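3.2 Wall finishes and wayfinding in shared corridors

Earlier work on residential corridors has mostly dealt with width, lighting and the spacing of doors. Surface finish has received less attention, even though it is one of the few things a building owner can change without moving a wall. In this section we look at how changes of finish along a corridor affect the way residents and visitors find a door they have been told about but have not used before.

The data come from two sources. The first is a survey of residents in four apartment buildings managed by Larken, which returned 392 usable forms. The second is a set of timed walks in which 44 adults who had never been inside the buildings were asked to find a given apartment after hearing one spoken set of directions. All walks were done in December, after dark, so that daylight from end windows would not serve as a cue.

The buildings differ in how finishes are used. In Evar House and the Buvulari block, each floor has a single wall color from the elevator to the fire stairs. In the two Bošković Street buildings, the finish changes at set points, most often where a side passage begins or where a group of doors shares a recess. We refer to these as uniform and segmented corridors.

A corridor may hold several finishes at once and still give poor guidance if the changes do not line up with a decision the walker has to make. Figure 4 shows brick-pattern and hexagonal-tile walls side by side near a doorway. 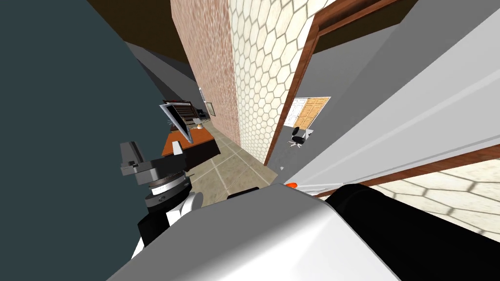 Figure 4. Adjoining wall finishes near a doorway with a brown wooden frame (computer rendering).

Walkers in segmented corridors made fewer wrong turns than those in uniform corridors, and the gap was largest on floors with more than one side passage. They also stopped less often to read door numbers. Walking speed between stops was much the same in both groups, so most of the time saved came from fewer stops.

The survey gives a similar picture, with one exception. Residents of segmented corridors were more likely to mention a wall or a floor when asked how they would direct a guest to their door. Residents of uniform corridors mostly gave a count of doors or a turn - "third on the left after the elevator" was a typical answer. The exception was residents over the age of 70, who gave door counts at about the same rate in all four buildings. Many of them had lived there before the finishes were changed, and the habit may simply have stayed.

Contrast between finishes mattered more than the number of finishes. Two patterned surfaces of similar tone were often remembered as one, and several walkers could not say afterward whether a wall had been tiled or painted. A patterned surface next to a plain dark one was recalled more reliably. Door frames were rarely mentioned unless they differed in color from the wall on both sides.

We did not measure noise or smell, both of which came up in the comments. Nor can we separate finish from upkeep, as the segmented corridors had been repainted more recently. The uniform corridors had more scuffed paint and more missing number plates, and this may account for part of the difference in stops. Section 3.3 returns to the number plates.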